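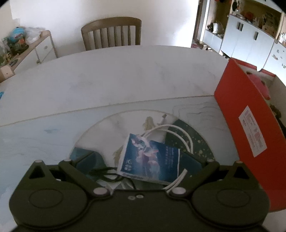

The gripper open over the small blue gift bag, with the red box at the right of the table.

Clilcombe Robotics Club, packing project: our report

Our task this term was to teach a robot to pack and unpack a box of ordinary things, the sort of bits and pieces every home seems to collect. Before a robot can learn it needs to be shown, so most of our time went on doing the job ourselves with a gripper held in the hand, over and over, while its camera recorded what we did. We named the project Komum after a long argument over biscuits, and the name has stuck – even our teacher, Dirk Reinholz, uses it now.

We had hoped for 300 good recordings by July. We ended up with 191, and we are really quite proud of them, as every one had to be watched through and checked by two of us before it was allowed to stay in.

The paper bags gave us the most bother. If you come in too fast you knock a bag over, and if you squeeze too hard you crease it, and cord handles do love to catch on things! After a good deal of grumbling we agreed to go for the body of the bag and leave the handles well alone.
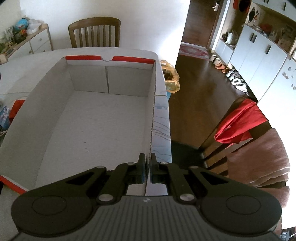 Boxes brought their own troubles. The walls are taller than you expect once your hand is behind a gripper, and it is very easy to bump the rim on the way in or out. We threw away nine recordings for that reason before we learned to lift straight up first and only then move across. It felt slow and rather fussy, but the later recordings are much smoother for it.

Next term three of us will carry on with the training side, and we would like to try softer things such as socks and scarves.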